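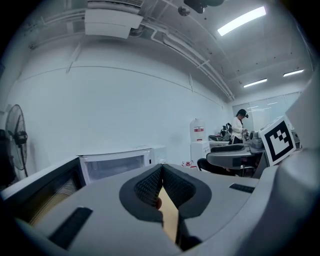 What do visitors get to try at the open day?
They hold the hand gripper and run one short pick-and-place task at the bench, with one of us next to them.

August, notebook, demo day at Darkura

Group from Gorkdale arrived 9:40. Parviz Azimi gave the intro, I ran the bench with Babak Mousavi. Four groups, two stations: hand gripper at the front, arms on the white table.

Task at the front was grasp, lift, move to the tray, release. Thin flat stock first, foam block second. Flat stock is harder for people new to the tool. They squeeze before the pads are square to the piece and it rotates. Told the second group to line up first, then close slowly. Fewer drops after that, but I kept no tally so treat it as an impression.

Log counter read 669 at start of day and 1,969 after the last group. That is trigger closures, including people clicking it in the air while Parviz talked. Do not use for the wear estimate.

Arm station: Babak replayed the Farahani routine twice per group. One stop in group three, joint limit on the wrist, cleared from the console and restarted from home. He thinks the start pose was off. To check against the saved pose before we run it again.

Questions asked most: how much force, what happens if the marker gets covered, can it pick up an egg. Gave the pose dropout answer for the marker. Did not try an egg.

Emov build held up, no crashes. Export to the shared drive was slow, still going at 4:15.

To do:
- inspect pad mesh, both fingers
- reset closure counter
- Babak: wrist start pose
- send Parviz the question list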